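Buscar en el sitio
Escribe y pulsa Intro

Cómo ordenar y apilar cuencos de colores sin que se atasquen

Por Menaka Akanda

Los cuencos parecen la vajilla más fácil de guardar hasta que se juntan piezas de juegos distintos. Uno tiene el borde más ancho, otro es más bajo, y la pila acaba inclinada o tan encajada que hay que tirar con las dos manos. El método que sigue sirve para cuencos sueltos de uso diario y no requiere comprar nada. Se tarda poco y conviene hacerlo sobre una mesa, no dentro del armario.
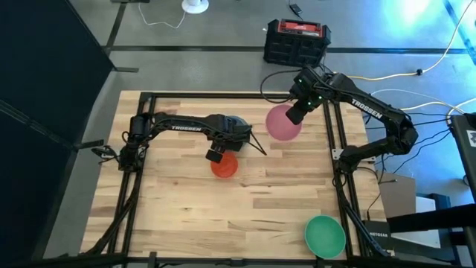
Tiempo de lectura: 3 minutos

1. Saca todos los cuencos y ponlos sobre la mesa, separados y boca arriba. En la mesa de madera clara hay cuatro: uno rojo anaranjado, uno rosa, uno verde y uno gris azulado. El rosa es algo más grande que el rojo anaranjado, una diferencia que dentro de un armario se pasa por alto con facilidad.

2. Limpia y seca cada pieza, también por debajo. El agua que queda en la base pasa al cuenco inferior y es la causa más común de que dos cuencos se peguen. Si han salido del lavavajillas, repasa el anillo de apoyo con un paño.

3. Compara los diámetros. No hace falta cinta métrica: coloca un cuenco boca abajo sobre otro y mira cuál sobresale. Ordénalos de mayor a menor en una fila. Si dos miden lo mismo, pon antes el más bajo.

4. Empieza la pila por el mayor. Baja el siguiente recto, sujetándolo por el borde con los dedos en lados opuestos, y suéltalo cuando apoye. No lo aprietes. Si baila, gíralo un cuarto de vuelta; si sigue bailando, no pertenece a esa pila.

5. Comprueba la pila. Levanta el cuenco de arriba con una mano. Tiene que salir sin arrastrar al de debajo. Cuando se resiste, pon entre los dos un disco de papel de cocina o un posavasos fino de fieltro.

Dónde dejar los que no encajan

Casi siempre sobra uno. En casa lo dejo fuera de la pila, como cuenco para la fruta o para las llaves, y así no obligo a los demás a inclinarse. Si va a quedarse en la mesa, elige un sitio que no estorbe al comer ni al pasar el trapo.
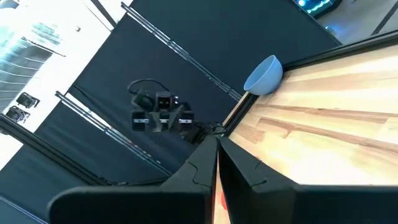 Los colores claros piden algo más de cuidado que los oscuros, porque enseñan antes las marcas de roce. Yo los pongo arriba del todo o los guardo aparte. Un cuenco azul claro colocado junto al borde negro de la mesa, cerca de la esquina, deja libre el resto de la madera para trabajar. En una mesa sin reborde lo acercaría más al centro, sobre todo si hay niños.

Para el armario, lo mejor es una balda a la altura del pecho y pilas de seis piezas como máximo. Deja un dedo de aire entre una pila y la siguiente. Los cuencos que se usan a diario van delante, y los de servir, detrás.

Comentarios

Kavinda Gamage
Lo del papel de cocina me ha funcionado con unos de plástico que siempre se quedaban pegados. ¿Lo cambias a menudo?

Menaka Akanda
Cuando se arruga o se mancha. El fieltro dura más.

Sabina Bhuiyan
Yo los guardo boca abajo por el polvo. Ocupan lo mismo.

Mitali Ranasinghe
Seis me parecen muchos si son de cerámica. Con 3 ya pesan bastante.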